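02/10/2025

Back from two days at the Hullesano founders' fair and my feet still haven't forgiven me. I'd only signed up because Safta Sandu had a spare pass, and I figured I'd wander the hall, grab a coffee and be home by dinner. Instead I stayed for nearly everything!

The hall had 31 stands on the ground floor and a pitching stage upstairs (hot as an oven, bring a water bottle). First stop was Amport, who do freight booking software for smaller harbours. I asked one dumb question about customs forms and got a terrific answer that went on for 30 minutes. Their colour-coded berth planner is lovely, and I've already written to my old boss about it. 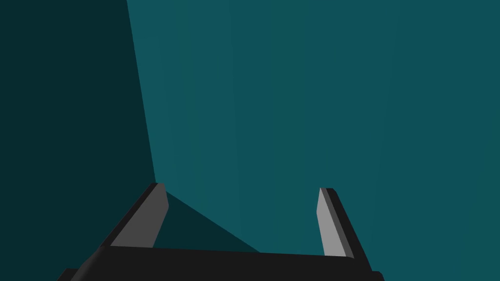

Upstairs, the pitches ran six minutes each with a very loud bell. Teodor Văduva from Stirnano went well over and just kept talking, bell and all. His bit on hiring outside the capital was the best thing I heard all day, and I say that as someone who usually sneaks out for a sandwich during the hiring talks. Toma's slot was harder to follow. Great demo, I think, but the mic kept dropping out and I was stuck up the back behind a pillar.

Lunch was the usual wraps, gone by noon. The organisers told us 300 people had registered, and the queue for the one coffee cart felt like all of them at once.

There's a smaller edition in May, over at the old theatre near the harbour. Safta's already asked if I'm in, and I said yes before checking my calendar. If you go, take the tram, the parking centre is a nightmare.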